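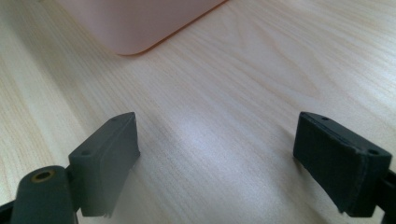
申し送りは短いほどよい、という考えに反対する

2022年7月3日

病棟や救急外来の申し送りを短くしようという動きが、ここ数年続いている。私が看護師として働いてきた病院でもそうだった。申し送りに時間をかけるのは無駄である、記録を読めばわかることを口で繰り返すな、という理屈だ。理屈の半分は正しい。しかし残りの半分については、現場で長く働いた者として異論がある。

先に立場を書いておく。私は救急外来に長くいて、そのあと二次救急の病院で夜勤の責任者をしていた。いまは週に何日か現場に出ながら、複数の病院の勤務交代のやり方を見て回る仕事をしている。研究者ではないので、統計を使って何かを証明するつもりはない。見てきたことと、そこから考えたことを書く。

申し送りの短縮が始まったきっかけは、多くの病院で残業の問題だった。日勤の終わりに三十分以上の申し送りがあり、その間は患者のところに誰もいない。終わるころには定時を過ぎている。これはたしかに直すべきだった。昔の申し送りには、誰が何時に何を食べたかまで順番に読み上げるようなものがあり、聞いている側は手元の紙に書き写すだけで頭には何も残らなかった。あれを懐かしむ気はない。

問題は、直し方が時間の数字だけに寄ったことである。私が関わったある病院では、患者一人あたりの時間を決め、全体を7分以内に収めるという目標を掲げた。壁に時計を置き、超えた日は記録をつける。最初の月は守れない日が多かったが、三か月もすると誰も超えなくなった。会議ではこれが成果として報告された。

そのかわりに何が起きたか。申し送りが終わったあと、廊下や薬品庫の前で立ち話が増えた。「さっき言えなかったけど、あの人ちょっと変だから見ておいて」というやりとりである。時計の下で言えなかったことが、時計のない場所に移っただけだった。しかも立ち話は、その場にいた二人の間でしか共有されない。夜中に担当が替われば、そこで消える。

私はこの「ちょっと変」を申し送りの中心に置くべきだと考えている。

血圧も体温も記録にある。検査の値も記録にある。記録にないのは、数字がまだ動いていないときに担当者が感じている引っかかりである。返事がいつもより遅い。さっきまで文句を言っていた人が急に静かになった。家族が帰りたがらない。こうしたことは、記録の欄に書くには弱すぎるし、医師を呼ぶには根拠が足りない。だから口で渡すしかない。そして、時間が足りないときに最初に削られるのがこの部分である。

様式を整えれば解決するという意見もある。状況、背景、評価、提案の順に話す型は、いまではどこの新人研修でも教えている。私も教えてきたし、急変時に医師へ電話をかける場面では役に立つ。何を言えばいいかわからずに固まってしまう新人に、話す順番を持たせることができるからだ。ただ、型を埋めることが目的になると、埋めやすい欄ばかりが充実する。「評価」の欄に「著変なし」と言って終わる申し送りを、私は何度聞いたかわからない。著変なし、と言った本人が、そのあと廊下で立ち話をしているのである。

電子化についても似たことが言える。Murora という申し送り用のソフトを入れた病院に、導入の前後で通ったことがある。画面はよくできていた。患者ごとに未実施の指示が並び、確認したものから消えていく。点滴の更新忘れは目に見えて減ったと現場の人たちは言っていたし、私の印象もそうだった。これは素直によいことだと思う。

一方で、画面を挟んで話すようになってから、二人とも画面を見て、互いの顔を見なくなった。話す側は項目を上から読み、聞く側はうなずきながら確認の印を押す。以前なら相手が眉を寄せたところで話が止まり、「それ、どういうこと」と質問が出た。画面に向かってうなずいている人からは、質問が出にくい。私が見ていたある朝の交代では、最初から最後まで一度も質問がなかった。静かで整っていて、時間内に終わった。私はあの朝の申し送りがよいものだったとは思わない。

自由記載の欄もあったが、ほとんど使われていなかった。理由を聞くと、書いたものが残るからだという。「なんとなく心配」と書いて何も起きなければ大げさだと思われ、何か起きれば、心配していたのになぜ動かなかったのかと問われる。どちらにしても書いた者が損をする。これはソフトの欠陥というより、書いたものを職場がどう扱ってきたかという話である。道具を替えても、そこが同じなら同じことになる。

反対の例も書いておく。Girnbridge という研修会社が開いている勤務交代の講習に、職場の同僚と参加したことがある。全部に賛成したわけではない。半日かけて行うわりに前半の講義は長く、紙の資料も多すぎた。しかし一つだけ、職場に持ち帰って今も続けているものがある。受け取る側が最後に必ず質問をする、という決まりである。

やり方は簡単だ。送る側が話し終えたら、受ける側は自分の言葉で要点を言い直し、そのあとに質問をする。質問がなければ「いちばん気になっている患者は誰ですか」と聞く。それだけである。この一言は、送る側に引っかかりを口に出す許可を与える。様式の欄にも画面にも載らないことを、聞かれたから答えたという形で言えるようになる。聞かれて答えるのは、自分から言い出すより、ずっと楽なのだ。

導入した当初は形だけになりかけた。忙しい朝に「気になる人は」「いません」で終わる日が続いた。そこで聞き方を少し変え、「いないとしても、一人選ぶなら」とつけ加えるようにした。すると名前が出る。名前が出れば理由も出る。理由を話しているうちに、話している本人が気づくこともある。夜の間ずっと小さな違和感があり、それが何だったのかを、口に出して初めて自分で理解する。そういう場面を私は何度か見た。

時間はどのくらい延びたか。延びたのは全体で4分ほどだった。これを長いと見るか短いと見るかは立場によるだろう。管理する側の席に座ったこともあるので、人数分の4分が積み重なって残業になることはわかっている。それでも、廊下の立ち話が減ったことを考えれば、差し引きの負担はほとんど変わっていないと私は見ている。見えないところで使われていた時間が、見えるところに戻ってきただけではないか。

もう一つ、誰が申し送りの場にいるべきかという問題がある。

救急の現場では、看護師は看護師どうし、医師は医師どうしで引き継ぐことが多い。放射線の技師も薬剤師も、それぞれの交代がある。私はこれを全部一緒にせよとは言わない。全員が集まる会は、それだけで時間がかかり、話す人も決まってくる。ただ、重症の患者が初療室に残っている状態で交代時刻を迎えたときだけは、職種をまたいで一緒に引き継ぐべきである。

理由は経験から来ている。ある冬の朝、初療室に出血の続いている患者がいた。医師の引き継ぎと看護師の引き継ぎは、同じ部屋の別の隅で、ほぼ同時に行われた。医師は「輸血は次の値を見てから」と伝え、看護師は「輸血は準備済みで、指示待ち」と伝えた。どちらも間違ってはいない。ところが新しい医師は準備に時間がかかると思って早めに次の手を考え始め、新しい看護師はもうすぐ指示が来ると思って待っていた。このずれが解けるまでに、しばらくかかった。患者は持ち直したが、持ち直したのでこの件は報告書にもならなかった。

同じ場所に立って一度だけ声に出していれば、その場で解けたずれである。私はそれ以来、初療室に人が残っているときは、ベッドの足元に全員を集めてから始めるようにしている。一分で終わることもある。集まるのを面倒がる人はいる。とくに夜勤明けの医師は早く帰りたい。それは当然の気持ちなので、長くしないことは約束する。その代わり、電話を耳に当てたまま参加することは断っている。

申し送り中の割り込みについても書いておきたい。私が見てきた部署では、勤務交代の時間帯に内線電話がもっともよく鳴る。病棟から空床の確認、事務から入院手続きの確認、家族からの問い合わせ。どれも必要な連絡だが、その時刻である必要のないものが大半だ。Zaller 方式と呼ばれている割り込み防止のやり方を試した部署では、交代の間だけ電話を取る係を一人決め、緊急でない用件はその人が書き留めて後で返していた。名前をつけるほどのものではないという声もあったが、名前があったほうが他部署に説明しやすかったらしい。「いま Zaller 中です」と言えば、相手が引き下がる。

私の職場でもまねをして、係は置いたが名前はつけなかった。その結果、何度説明しても電話が鳴り続けた。こういうことは案外ばかにできない。

反論も考えておく。いちばん強い反論は、申し送りに頼ること自体が危ういというものだろう。口頭の情報は抜け、歪み、話す人の技量に左右される。だから記録を充実させ、誰が読んでも同じことがわかるようにするべきだ、という主張である。筋は通っている。指示や薬剤の量のように、正確でなければならないものは記録で渡すべきだし、口で言うときも記録を見ながら言うべきだ。私は口頭のほうが優れていると言いたいわけではない。

しかし、記録は読む時間がある人のためのものでもある。救急の勤務に入ってすぐ、担当する患者全員の記録を読み切れる日がどれだけあるだろうか。私には、そんな日はほとんどなかった。読めないまま一人目のナースコールに出て、そのあとは夜まで読めない。そういう日に体を動かしていたのは、交代のときに聞いた二つか三つの言葉だった。どの患者を先に見に行くか、その順番を決めていたのは、前の勤務者の「あの人が気になる」である。

もう一つの反論は、経験の浅い人の「気になる」は当てにならないというものだ。これには部分的に同意する。新人の心配は外れることが多い。しかし外れた心配で失われるのは、見に行く一往復だけである。それに、外れたときに「見に行ったら大丈夫だったよ」と返してやれば、新人の目は少しずつ合ってくる。返してやらなければ、いつまでも合わない。次の勤務で会ったときに一言返すことは、教育としてかなり効率がよいと思っている。研修の時間を増やす前に、まずこれをやればよい。

それでは管理者は何を測ればよいのか、と聞かれることがある。短さを測るなと言うなら代わりを出せ、というわけだ。Soltani の監査表を使っている病院では、交代のたびに質問が出たかどうかに印をつけていた。時間の欄もあるが、隣に質問の欄がある。これは悪くないと思った。質問の数が多ければよいというものでもないし、測り始めれば形だけの質問も増えるだろう。それでも、時間しか書かれていない表よりは、何のための申し送りかを思い出させてくれる。測るなら、せめて並べて測ってほしい。

この十年ほどで、救急の現場には機器が増え、手順書が増え、確認表が増えた。どれも誰かの失敗から作られたもので、軽く扱うつもりはない。ただ、勤務の切れ目に二人の人間が向き合って話す数分間については、削る議論ばかりが先に進んだように見える。十月からの勤務表の見直しで、また申し送りの時間を詰める案が出ている病院がいくつかある。決める前に、自分の部署の交代を一度、口を挟まずに横で聞いてみてほしい。そして終わったあと、廊下についていって、そこで何が話されているかも聞いてほしい。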